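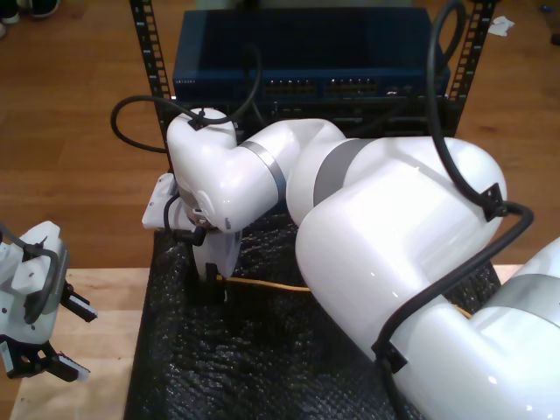
Toledo, abril

Inicio > Taller > Orden y cables

388 veces compartido · 21 comentarios

¡Por fin he vaciado el cajón de los cables! Llevaba meses sin cerrar (el cajón, digo) y lo primero fue sacarlo todo encima de una manta vieja.

Los de red los enrollo flojitos, del tamaño de un plato de postre, y les pongo velcro. Nada de bridas apretadas, que luego hay que cortarlas y me llevo medio cable por delante.

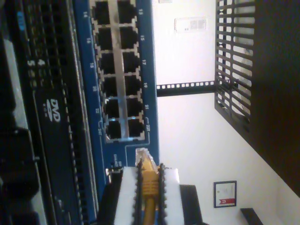
Para las etiquetas uso cinta de carrocero y lápiz, una en cada punta. Las patillas de plástico se parten con mirarlas, así que guardo las puntas hacia dentro del rollo.

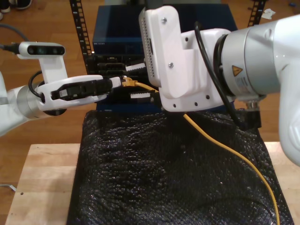 Y el polvo, con brocha seca de 50 mm, ¡todo desenchufado antes!

Suscríbete al boletín de Jedero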